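Crédit immobilier – séance 4 : l'assurance emprunteur et le coût que l'on oublie
Polycopié, version de février
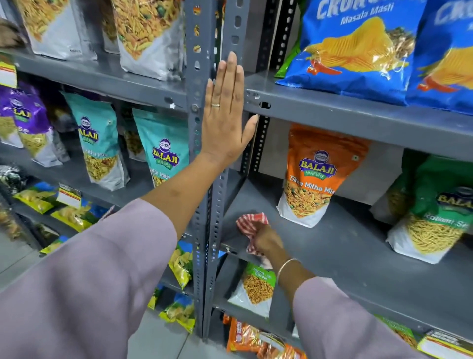 Rappel de la séance 3 : le taux nominal est celui de l'affiche, le TAEG celui que l'on paie. Entre les deux se glissent les frais de dossier, la garantie et l'assurance.

1. Capital initial ou capital restant dû
Deux modes de calcul de la prime. Sur capital initial, elle est constante : l'emprunteur assure encore, la dernière année, une somme remboursée depuis longtemps. Sur capital restant dû, elle décroît. Le commercial présente volontiers la première comme « plus lisible » – elle l'est, surtout pour lui.

2. Cas Baudry
Le couple Baudry emprunte auprès de la banque Furnberg. Contrat groupe : 1 911 euros de prime la première année. Délégation chez Ristero, à garanties équivalentes : 956 euros. À calculer : l'écart, puis ce que Furnberg pourrait faire de mieux que répondre « c'est le tarif ».

3. Quotité
Avec 2 co-emprunteurs, la couverture totale va de 100 à 200 %. Le 50/50 rassure les couples qui gagnent la même chose. Les autres devraient relire le tableau des revenus.

À préparer : exercice Jerkar, questions a et b. Les frais de dossier y sont de 2 000 euros ; oui, ils entrent dans le TAEG. Calculatrice autorisée, téléphone non.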